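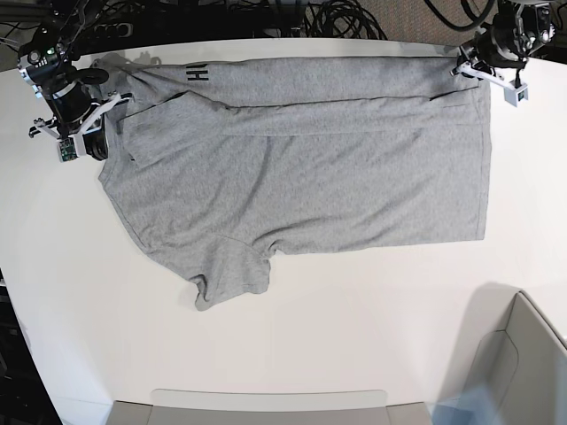 How to Fold a Week's Worth of Laundry Without Losing Your Whole Evening

I used to be a chair person. You may know the type, or you may be the type: the clean clothes come out of the dryer, they go onto the chair in the bedroom, and they live there until they've all been worn again. I did this for years and I can't say it ever hurt anyone, but I did get tired of ironing things that had no business being ironed. So I slowly worked out a routine, helped along by my neighbor Anju Kaushik, who raised four boys and has folded more T-shirts than I've had hot dinners.

You'll need a flat surface that comes up to your hip or a little higher. A bed works, but your back will complain by the second load, and the mattress gives under your hands so the folds come out soft. I use the kitchen table, wiped down and dried first. Put the radio on too, or one of those long podcasts!

Start by sorting

Before you fold a single thing, make piles by kind: shirts with shirts, pants with pants, towels with towels. Socks go in a heap at the far end where you don't have to look at them yet. I know it feels like an extra step when you're itching to get going, but your hands get into a rhythm when they're doing the same fold over and over, and that's where the time savings come from.

If you have a family, sort by kind first and by person afterward, when you're stacking. I tried it the other way around for most of one winter and I was forever switching between tiny pajamas and my husband's work pants.

T-shirts

1. Lay the shirt face down and smooth it from the middle outward with the flat of your hand. Give the hem a little tug to square it up.

2. Pick up one side at the shoulder and the hem, and bring it in toward the center, about a third of the way across. Turn the sleeve back so it lies on top of the folded part and doesn't poke out past it.

3. Do the same with the other side. You should have a long rectangle with the collar at one end.

4. Fold the hem end up toward the collar, stopping an inch or so short.

5. Fold once more in half, or in thirds if your drawers are shallow.

Heavier cotton will hold this shape all week. Thin, slippery knits want to slide apart, and for those I skip the last fold and roll them up snugly from the bottom instead.

Pants and jeans

Put one leg on top of the other, tuck in that pointy bit at the seat so you have a straight edge, and fold up from the ankle to the waist. Then fold again in thirds. Jeans are very forgiving (bless them).

Towels

Fold in half the long way, in half again the long way, and then in thirds. Turn the rounded side toward the front of the shelf. Anju turns hers the other way and we've agreed not to discuss it.

Fitted sheets

I've watched a great many demonstrations and mine still come out looking like a dumpling. Tuck the corners into one another as best you can, lay the whole business flat, fold the ragged edges in, and put it inside its own pillowcase with the rest of the set. Then close the closet door.

Putting it all away

Stand your T-shirts on edge in the drawer, like files, with the last fold facing up. You can see every shirt that way, and pulling one out doesn't topple the others. If the drawer is only half full they'll slump over, so wedge a shoebox in the empty part until you've got more clean shirts to fill it.

And carry the piles to their rooms as soon as you're done, even if you're sleepy. A stack left on the kitchen table overnight will have toast crumbs on it by morning, at least in my house. Socks you can match in front of the TV.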